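# Old negatives: tips I'd take with a grain of salt

Most advice on storing family negatives comes from people selling boxes. I've got 3,041 of them from the Flarnwood years, so I've tried a fair bit of it.

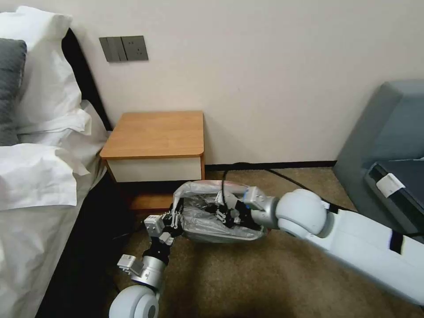 ## Sleeves

- "Archival" on a packet proves very little. Look for a Photographic Activity Test pass.
- Skip PVC. If it smells like a new shower curtain, put it back.
- Cotton gloves? I'm not convinced. Clean, dry hands on the edges give you better grip.

## Where to keep them

- Not the shed, whatever colour the tub is.
- Silica gel sachets don't last forever. I weigh mine every January.
- Vinegar smell means acetate is breaking down. Move those strips away from the rest and scan them first.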